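Fullon Window Film: Frequently Asked Questions
Last updated 20/12/2024 by Kenna Rutherford

We get asked about stick-on insulating film more than anything else we review. I have tested it in my own apartment and read the brochures so you don't have to. I remain unconvinced by most of what they say.

Does insulating film really cut heating bills?

A bit, if your windows are single pane and leaky. The "up to" savings on the package are measured against the worst window the maker could find. Ask what the figure is for a window like yours. I asked Plimach in September and was sent a coupon.

How do I know whether my windows are the problem?

Hold a strip of tissue near the frame and the sill on a windy day. If it moves, air is getting in around the edges, and film on the glass will do very little about that. Buy caulk first.

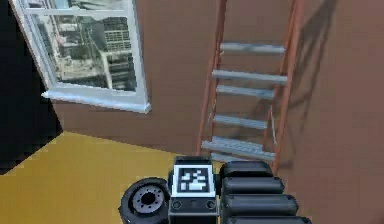 White-framed window with a projecting sill.

What does it cost?

The Fullon kit was $70 and covered 4 small windows. A Plimach installer quoted me $500 for the same job, plus $130 for "surface preparation." Surface preparation is wiping the glass. I would want that line explained in writing.

Can I put it up myself?

Yes. You need soapy water, a sharp blade, a squeegee and some patience. Expect bubbles on the first one. Reader Fadi Kanaan wrote in to say his went up perfectly in ten minutes, and I'd like to see it.
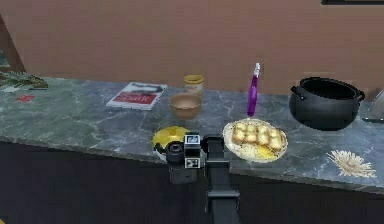

Will it stop condensation?

Don't count on it. Condensation comes from damp indoor air meeting cold glass. Run the fan when you cook, put lids on pans, and see if that helps before you spend money. Several sellers claim film "eliminates" moisture, and none of those I contacted could tell me where the moisture goes.

Will it come off when I move out?

The shrink-wrap kind does, though the tape may take paint with it. The adhesive kind is a chore. Hanneke Van Hecke, who rents out two apartments, now bans it in her leases after scraping glue off a bedroom window for most of a weekend. 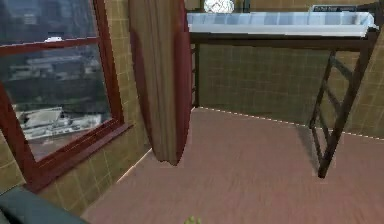

Does it void the window warranty?

It can. Tinted and reflective films make some double-pane units run hotter, and window makers know it. Call yours and get the answer by email. A store clerk's word is worth nothing later.

Do you get paid by any of these companies?

No. We bought the kit at full price and have returned the coupon.

Can I send in my own results?

Please do, with a heating bill from before and one from after. Annapurna Amin reads the mail and will reply if she has questions.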